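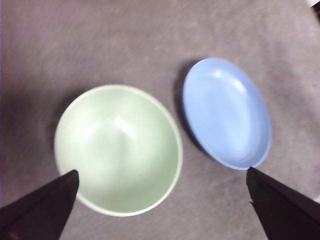
Storing Everyday Bowls and Plates

Household Advice Pages, Studora
07/04/2018
Prepared by the Kimeo Home Desk

Search tips Enter keyword Go

Most damage to everyday dishes occurs in the cupboard. Rims are chipped when pieces are pulled from the bottom of a tall stack, and glazes are scratched when one foot is set down on another. The following advice applies to small households with limited shelf space and replaces leaflet 103.

Sorting before storing

Dishes should be fully dry before they are put away. Spread a folded cloth on the counter and set each piece on it separately, so that the rim and base can be checked by touch. Any piece with a rough or sharp rim should be removed from use. Bowls should then be sorted by width at the rim, and plates by the width of the flat area inside the edge, as this measurement decides what may be placed inside them.

Nesting a bowl in a plate

A bowl with a narrow base may be stored inside a shallow plate with a raised edge. The base should rest entirely on the flat part of the plate. A bowl that sits partly on the slope will lean, and should be matched with a wider plate. It is not necessary to center the bowl exactly, provided that it stands level.
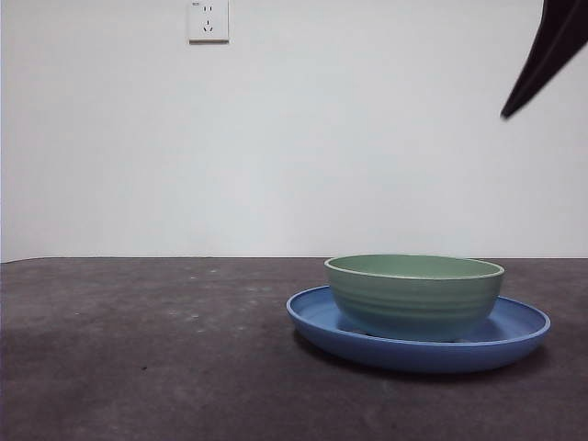 A green bowl resting in a shallow blue plate, with more of the plate showing on one side.

Pairs stored in this manner can be carried to the table together. Hold the plate with both hands; do not lift the pair by the rim of the bowl. Where the plate is to be used for bread or fruit, the bowl is removed at the table.

Steps for filling the shelf

1. Line the shelf with felt or plain paper towel. Liners should be replaced each August, or sooner if crumbs collect beneath them.

2. Place the widest pieces at the back.

3. Set the smaller piece into the larger one slowly, keeping the fingers outside the rim.
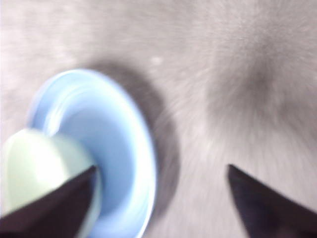
4. Leave a hand's width between neighboring stacks.

5. Limit each stack of bowls to four. Plates of one size may be stacked higher if the shelf is sound.

Oval dishes do not nest well with round ones. They should be stored on their own, or on top of a stack of larger plates. Standing them on edge is acceptable only in a proper rack.

See also leaflet 736, Shelf Liners and Drawer Mats.

Comments (3)

brirkton_reader
We have kept soup bowls on their plates for years. It does save room, but our shelves are low and only one pair fits under each.

Marla's pantry
Is felt suitable for a shelf above the stove? Mine picks up grease very quickly.

teacup1044
Paper towel works better for me over the stove. I change it every month.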